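Speaker notes: The Lobo two-arm kit, reviewed for small repair shops
Nunadden spring meeting, 21 May 2024

Slide 1. Title
Wait for the side doors to close. Say who we are: Stirkirico, we test bench equipment for repair and recycling shops. We paid for the kit ourselves. Hirnusport makes it and has seen the slides but not the scores.

Slide 2. What is in the box
Two arms, two grippers, one rail, the controller, cameras for the wrists and one for the frame. The frame is extra. So is the table top. The price list on the handout is the one from April, and people should ask for a new quote before they budget.

Slide 3. Setup
It took us two days. The manual says one. Most of the extra time went on the rail, which has to be level before the calibration will finish. Mention that the bolts are metric and the hex keys are not included.

Slide 4. Why cable
We asked members what they would hand over first and the most common answer was loose cable. It is dull work and it takes up bench space. It is also hard for a gripper — cable bends, hooks onto other cable and hides its own ends. A kit that handles boxes well may still do badly with it.

Slide 5. The task
A mixed pile goes in the middle of the table. Red goes to the green basket, black goes to the white basket. 36 sessions, and 2,626 pick attempts logged. We stopped a session if a person had to reach in more than twice.

Slides 6, 7, 8
Show these without talking for a few seconds, then go on.
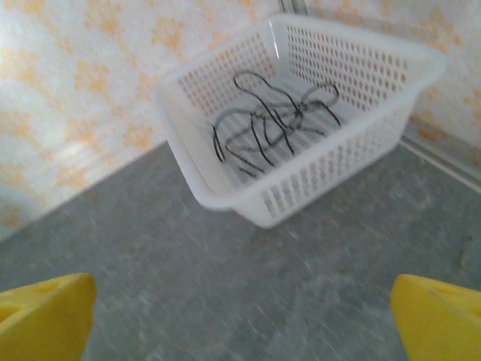
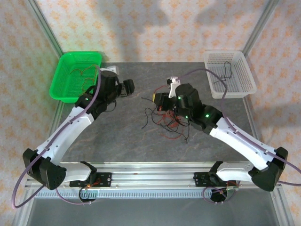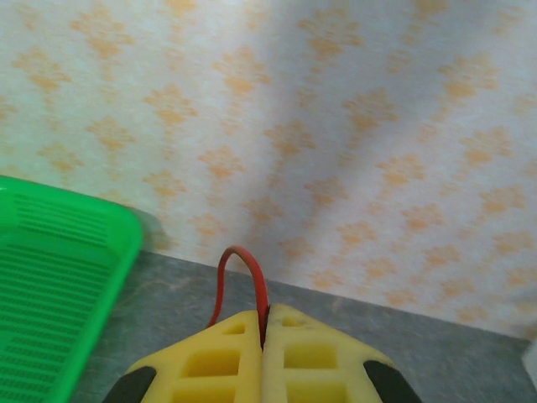
Cable sorting. Slide 6, wrist camera, white basket. Slide 7, fixed camera, both arms. Slide 8, wrist camera, red cable at the gripper.

Points to make while slide 7 is back up:
The baskets sit in the back corners, one per arm. We tried them closer in and the elbows got in each other's way.
Point out the tangle in the middle. A pile like this is a fair test. Cable that has been laid out straight is much easier and tells a buyer very little.
On slide 8, look at how the red cable loops up over the fingers. A long loop can hook on a rim, so we want people to think about basket height.

Slide 9. What went well
Color was rarely the problem. The arms kept out of each other's way once the zones were set. Restarting after a stop takes one button and a short wait.

Slide 10. What did not
Knots. If two cables are pulled tight together the kit lifts both and puts both in one basket. The software does not flag it. Hirnusport says an update is planned, no date given. Do not promise one from the stage.
Fan noise from the controller is also higher than we would like in a small room.

Slide 11. Who should buy it
Shops that clear more than 200 cables a week and have a person nearby who can undo a knot. Below that, the setup time is hard to earn back. Lobo also rents the kit by the month through its dealers, and for most people in this room that is the way to start.

Slide 12. Questions
Likely ones: spare fingers (sold in pairs), floor space, insurance. For insurance, send them to their own broker. Handouts are by the coffee.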